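# Raso Walkabout Parade Puppet, Large

*Made by Estell Street Theatre Supply, Jondamcombe*

You've been put in charge of the street parade. Perhaps you missed the meeting. Either way, you now need something tall, cheerful and visible from behind a row of prams, and the council won't let you have the camel again.

The Raso is a backpack puppet for one grown adult with reasonable knees. The frame is aluminium tube, the head is carved foam, and the arms run on two long rods that a helper can work from the ground, or that the wearer can work alone after a bit of practice and some bad language. It packs into two bags. Both of them will fit in a small hatchback if you leave the children behind.

## What you get

- Backpack frame with padded hip belt
- One head, in your choice of bird, fish, moon or Aunty
- Two arms with control rods
- A full-length costume skirt with a mesh viewing panel
- Repair kit: needle, thread, glue, spare buckles
- A printed guide, 11 pages, of which the page on doorways is the one to read

## Heads

The bird is our best seller and the fish is our favourite. The moon catches the wind and should be kept for sheltered streets and indoor halls. Aunty has a handbag and a look of mild disapproval, and small children either adore her or need to be carried to the car.

Heads swap over with two clips. Extra heads can be ordered separately, and they fit any Raso frame made since we stopped using wing nuts.

## Wearing it

Allow 14 minutes to get dressed the first time. Most people manage a parade of an hour with one decent break, and the hip belt takes most of the load if it's done up properly, meaning tighter than you'd like. Drink water before you go in. Plan the other end of that arrangement as well.

Please don't run. The Raso will dance, bow, wave and shake hands, but it has strong opinions about sprinting, and it expresses them through the wearer's shoulders.

## Wind and rain

Light rain is fine. Hang the costume up afterwards with the skirt clear of the floor, or it will smell like a scout tent by June. In a steady breeze, take the arms off. In a strong one, go home and let the brass band have the colour and movement.

## Hire or buy

We sell the Raso outright, or hire it out for the weekend with a bond of $100. The bond comes back if the puppet does. More than 11 schools and festivals hire from us each year, so book early for the winter lantern walks.

If you need something for a stage or a shopping centre, have a look at the Barta, our smaller hand-held model. It goes through doorways without a conversation.

Prices and hire dates current at 11 January 2022.
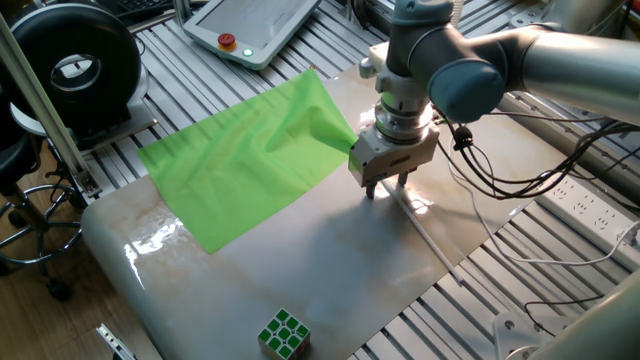
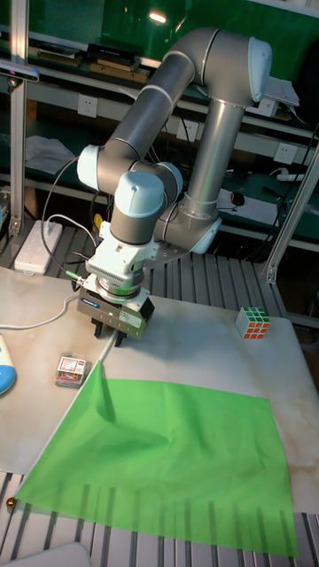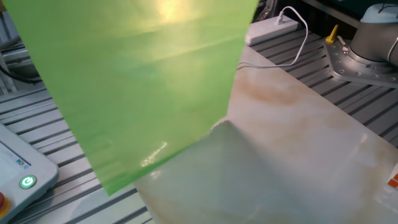
*Bright green sheet.*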